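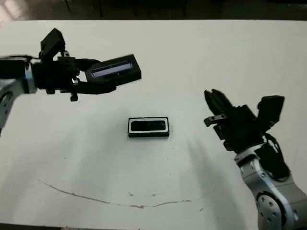
Ramesh Shakya has argued that most faults blamed on the arms of the Dradau cell come from its table, and that anybody who sets up the cell should level the table first and touch the arms only after that. His opinion is shared by many users of the cell, but it is not accepted by all of them.

Dradau is a tabletop robot cell with two arms, designed in Clodville by Junhao Li and Heidrun Hollenstein. Each arm ends in a parallel gripper with two fingers. The cell carries a camera at the head and a smaller one at each wrist. The first version was shown on 11 October 2019. The present article treats its setup and maintenance. For the control software, see Han (software).

Setup

The arms are fixed to the base before any cable is connected. The base bolts are tightened in two passes, and the cable of each arm is led along the outside of the links with enough slack for a full turn of the wrist. In the early manual this slack was not mentioned, and several cells were returned to Brokow, the service workshop, with damaged connectors.

After power is given, both arms are moved slowly by hand to the rest position and the zero of each joint is stored. The storing takes 55 seconds per arm. During this time the arm should not be touched.
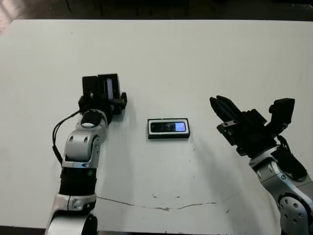

Both arms at the table, with a small device lying between the grippers.

The reach of the two arms is then compared. One object is placed near the middle of the table and each gripper is sent to it in turn from the same stored program. If the gripper closes to one side of the object, the zero of that arm is repeated. Maricruz Ochoa has described a longer method with a printed grid, which is more exact but needs the table to be cleared completely.

Wrist cameras

The wrist camera looks along the fingers, so the upper part of the gripper always occupies some of the image. It is normal that the fingers are out of focus when the camera is set for the far side of the table. The camera is adjusted until both fingers are visible and the gap between them is upright. Exposure is fixed by hand after this. Automatic exposure was removed in May, in version 29 of the software, after complaints that the image became dark each time the arm turned toward a window.

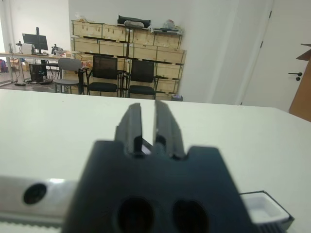 Gripper fingers and room background from a wrist camera.

Maintenance

The fingers are wiped every 84 hours of work and the screws of the gripper are checked on the same occasion. After 500 hours the cables are examined over their whole length - also behind the wrist, where wear is easy to miss. Grease is not applied to the fingers. 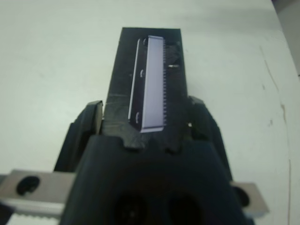

Grip checks on the Dradau cell are made with objects of daily use, and the shape of the object matters more than its weight. A round bottle tells little about the alignment of the fingers. A hair clipper is more demanding: its head is flat and tapering, and the blade has its fine teeth along one side only, so a small turn between the fingers is easily noticed against the wrist camera image stored before. When such a turn is found, the screws are checked again and the two fingers are compared for wear. Aiguo Gu recommends that fingers are replaced in pairs, also when only one of them is worn.

Scratches on the table do not influence the arms. They can, however, disturb programs that search for object edges, and the operator may mask them in the software or turn the tabletop over.

See also

Brokow (workshop)
Han (software)
Parallel gripper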